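Moving the grasp planner off the control thread

Posted 14 July 2021

The last post ended with the joint-limit bug in Gonach, our motion planner. That one is closed. The fix was a sign error in the wrist limits and I have nothing to add to it.

The larger problem was timing. Until this month, Gonach ran in the same process as the controller, and the controller was waiting on it. For a short free-space move this caused no trouble. For a final approach to a small part, where the planner rejects a lot of candidates before it finds one that clears the table, the control loop missed its deadline and the arm went into a protective stop. I replayed 2,317 logged planning requests from the Velstead bench, and the slow ones were nearly all approaches from directly overhead.

The test task is plain on purpose: one wooden cube on the green mat, one arm, a top-down grasp. The planner gets a cube pose from perception, picks a pregrasp pose above it, and then plans a straight descent in Cartesian space.

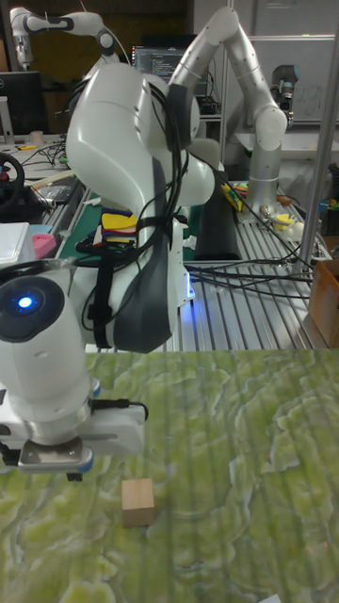
Why not run the planner at a higher priority and leave it where it is? Priority decides who gets the CPU first, and the controller was losing time to a blocking call, so a faster planner would have made the misses rarer and left the cause in place.

The new layout has 2 processes. The controller owns the robot connection and never waits on anything except its own clock. Gonach owns the collision model and writes finished trajectories into a shared ring buffer. If the buffer runs dry, the controller ramps down along the current path and holds. It does not extrapolate. I tried extrapolation for an afternoon and took it out.

Each trajectory carries three things besides its points: a sequence number, the joint state it assumes at the start, and the timestamp of the pose estimate it was planned from. The controller compares the assumed start with the measured joints and drops the trajectory if they disagree by more than the tolerance. It also drops anything planned from a pose older than 400 ms. That second check was missing at first, and the arm would descend with great accuracy to where the cube used to be.

Perception is still Camenzind, unchanged apart from the timestamps. It used to stamp a pose when the result was published. It now stamps it when the camera frame was captured. All the age checks depend on this, and it was a one-line change that I should have made a year ago. The mat has a busy marbled pattern, so the segmentation step is tuned to reject small blobs. On the old settings it would now and then return a patch of the pattern as a second cube with a confidence high enough to pass.

The descent is planned in the frame of the cube, with the closing axis of the fingers lined up to a pair of side faces. A cube gives four equivalent yaw angles. Gonach used to take the first one that solved. It now scores all four by how far the wrist has to turn from where it is, and adds a penalty for turns that wind the cable bundle further in the same direction. The penalty is a hand-set constant. I would like to replace it with a proper model of the cables - someday.
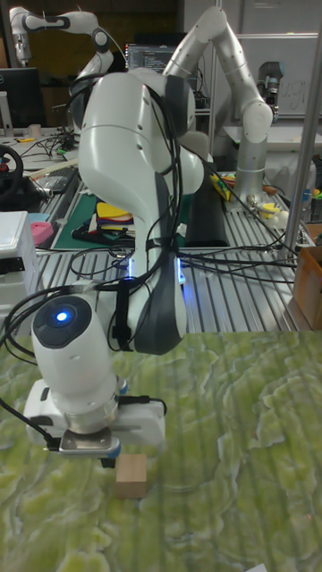 Gripper over the block on the green mat.

Remaining items:

The collision model treats the cables as a fat capsule around each link, so it refuses some reachable poses near the base.

The replay tool in Pitden can't yet load logs from both processes on one time axis. I have been merging them with a script, and the script assumes both clocks started together.

There are 9 planner parameters in the config file that nothing reads any more. I will remove them once I have checked the older benches.

The Pitden merge comes first. Without it I am comparing timestamps by eye in two terminals, and I have already misread one.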